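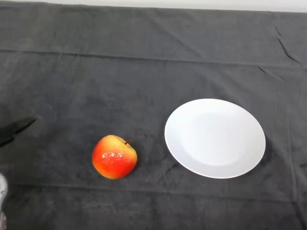

One apple on the gray cloth.

So I have been on an apple kick since August, and I blame the tree. We moved into this house two winters ago and the thing in the back corner of the yard did nothing at all the first year, a few sad blossoms and that was it. I had more or less written it off. Then this summer it went completely bananas (wrong fruit, I know) and I have been eating, stewing, drying and giving away apples ever since.

The big question was what kind they are. The previous owners left us a folder with the furnace manual, a paint list and a receipt for gutters, and not one word about the tree. My neighbor Ayantu Hailu has lived on this street way longer than we have and she was sure it was some kind of Jonathan. My brother-in-law said McIntosh, but he says McIntosh about everything. I spent a whole evening on one of those fruit identification sites, the ones where you answer questions about stem length and whether the bottom end is "basined," and came out with 63 possible matches. Sixty-three! I closed the laptop and made toast.

What I can tell you is how they cook, which matters more to me anyway. They go to mush fast. If you want slices that hold up in a pie, you need to mix in something firmer from the store, and I've been doing half and half. On their own they make a terrific sauce, no sugar needed, just a splash of water so the bottom doesn't catch and a lid on for the first ten minutes. I leave the skins on and run the whole lot through the food mill after. My mother peeled every apple she ever cooked and I think she would be horrified, but I have things to do.

The drying went less well. I borrowed a dehydrator from Andor Fülöp at work, a Lurkar, the round kind with stacking trays, and the first batch came out like roof shingles. He'd told me to go by feel and not by the clock, and I went by the clock. The second batch I cut thicker and started checking after 5 hours, and those were great, bendy and a little tangy. My son took a bag of them to school and came home asking for more, and this is a kid who picks raisins out of things. I've since looked up what a Lurkar costs and I will be borrowing Andor's for a while yet.

Storage is where I'm still figuring things out. Everybody says to keep them cold and not touching each other, so I wrapped the best ones in newspaper and put them in two crates in the garage. I went through them on Saturday and there were a few soft ones down at the bottom, and one that had gone properly brown and taken its paper with it. The rest seem fine. The smell in there is amazing, by the way — you open the car door in the morning and it's like climbing into a cider press. I don't know how long that will last once it gets really cold. If anyone has kept apples in an unheated garage past New Year's, please tell me how it went, especially if you had mice.

I also need advice on pruning. There's a lot of crossing wood in the middle of that tree and a couple of branches were hanging almost to the grass by September. I know you're supposed to wait until it's dormant, and I know you aren't supposed to take too much off in one go, but every video I watch has a different idea of "too much." One guy left what looked like a coat rack. I'm leaning toward just cutting out the dead stuff and whatever is rubbing, then seeing what happens.

Next up is apple butter, in the slow cooker, overnight, with cinnamon and maybe a bit of cardamom if I can find the jar. I'll post the recipe if it works. I still have half a crate set aside for it and I'm out of lids, so that's a trip to the hardware store first.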